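Renthorpe Mending Evenings: progress report to the Frimpong Fund
Second period, up to the end of November
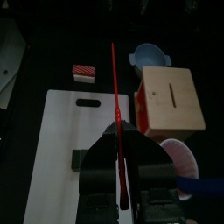 Silvia Hájek told us after the last session that she'd walked past the hall for years thinking mending was for people who already knew how to sew, and that she now has a darning needle in her coat pocket most days. She asked us to pass that on to you, so we're starting with it!

It has been a lovely few months. The evenings now run twice a month instead of once, which is what your second instalment made possible, and we have kept the 7 o'clock start because people coming from work in Clisholm asked us to. We tried an earlier slot in September and hardly anyone could make it, so we went back.

Knitwear is still what people bring most. Elbows, cuffs, moth holes, one enormous cardigan that came back three times and is now more darn than cardigan (its owner is delighted). We had planned to spend October on zips, but the cold weather came early and out came the jumpers, so zips have moved to the new year. We'd like your agreement to that change, as it was in the original plan.

Vangelis Kontogiannis has taken over the trouser table. He is a patient teacher and has got ten regulars doing their own hems, including two teenagers who arrived to keep a grandparent company and stayed for the sewing machines. Hemming also brought in a whole new crowd from the allotments, who mostly want knees patched and don't mind at all what colour the patch is.

Harnetti, the haberdashery on the corner, has been giving us ends of reels and odd buttons. We sorted the buttons into jars over a long and very cheerful evening. The wool we still have to buy, and it costs more than we budgeted. We have covered the difference by spending less on printing, as most people hear about us from a friend anyway.

Two things have gone less well. The lighting at the back of the hall is poor for dark fabrics, and we should have asked for lamps at the start. And the waiting list for the overlocker course is longer than we can manage with one machine. We would like to move the unspent printing money to lamps, if you are happy with that, and talk to you about the overlocker when we meet.

Next period: zips, the first session on lining a skirt, and a swap table for fabric. Receipts are in the usual folder, and you would be very welcome to come along with something that needs a button.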